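Bakstead Buying Guide: Two-Arm Tabletop Cells
Frequently Asked Questions

Most of what follows was asked by shops that had already watched a sales video and were one signature away from spending the money. We have tried to be useful anyway. Answers come from Oanh Trình and Nghĩa Mạc in planning, with numbers checked by Hường Hoàng, who trusts neither of them.

Do I need two arms?

Maybe. Write down the job as a person would do it and mark every step where both hands are busy. If you get to the end with no marks, buy one arm and spend the difference on spare grippers. Two arms also make sense when the parts arrive all over the table and have to end up in one spot. Shelf loading is the usual case.

What should we use for test parts?

Whatever you plan to handle. If your product is a slim can, test on slim cans. Please don't send us a perfect wooden cylinder "about the same size." Send real stock, including the dented ones, and put some of it down on its side, which is how your line will deliver it at 4 p.m.

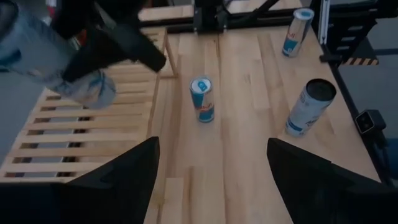
Slim cans on the bench, two upright, one on its side and one in the gripper.

What does a cell cost?

Ask for the quote in four parts: arms, grippers, frame and table, and everything else. Everything else is where the budget goes to die. It covers mounts, cables, clamps, power, freight, floor work, and the afternoon an electrician spends looking at your panel and sighing. We tell first-time buyers to hold back 20 percent of the total for it. Buyers who have done this before tend to pick a bigger number and decline to discuss it.

Can we build the table ourselves?

Yes, and plenty of people do. A wood top on an aluminum extrusion frame is fine for light parts. Spend on the frame, be cheap about the top. You will drill holes in it, regret where they are, and drill more. What you can't skimp on is stiffness where the arms bolt down. If the table moves when you lean on it, your placement accuracy is whatever the table feels like that day.

How much floor space should we plan for?

More than the table. Add room for a desk and monitor, a way to walk around to the back, and cable runs that don't cross the place people walk. Tape it out on the floor before you order and leave the tape down for a while. Hậu Trình at our Ruddale shop did this and found that his planned cell sat squarely in front of the only door wide enough for a pallet. Tape is cheap.

What about racks and fixtures?

Get them on the quote or plan to make them. A slatted wood rack is good enough for a trial and easy to change with a saw. Stepped tiers are worth including early, as a gripper that does nicely on the front row may bump the front row on its way to the back one. Load the back tier first. We learned this the loud way. 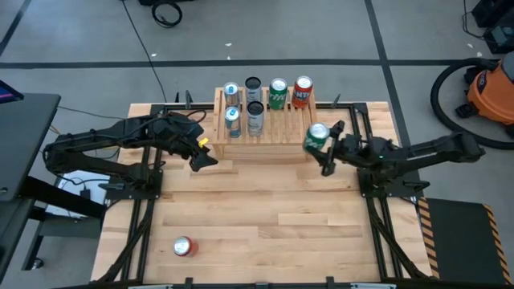 Loading the two-tier rack: six cans in place, the green one in the right gripper.

How long from order to working?

On the last Giáp order, 36 days to delivery and then a good deal longer until anyone would call it working. Plan those as two separate dates and only tell your boss the second one. If you need the cell running in June, the purchase order should be out well before anybody feels like writing it.

Are the grippers included?

Read the line item. "Gripper-ready" means no. A plain parallel gripper handles cans, boxes and most things with two sides, and it's where we'd start. Fingers wear, so order a second set with the first. Waiting on a pair of fingers is an embarrassing reason for a whole cell to sit there.

Do we need safety equipment if the arms are small?

You need a risk assessment, whatever size the arms are, and it goes in the budget like anything else. Floor marking and an emergency stop you can reach without leaning over the table are the least of it. Small arms pinch too. Ask Nghĩa, but not at lunch.

Should we lease or buy?

Lease if you can't yet say what the cell will be doing next year. Buy if you can. Our planning sheet, Pluvum, compares the two side by side. It has 229 rows, and Hường will defend every one of them. You can skip the gray ones.

What do people forget to budget for?

A shop vacuum. Labels. Cable ties in amounts that seem silly. Training time for at least two people, so that one of them may take a vacation. And test parts, again, because someone will drink them.

Who do I contact?

Nga Vương handles all first quotes. Send your part, your table size and a photo of the space as it looks today, before you tidy it.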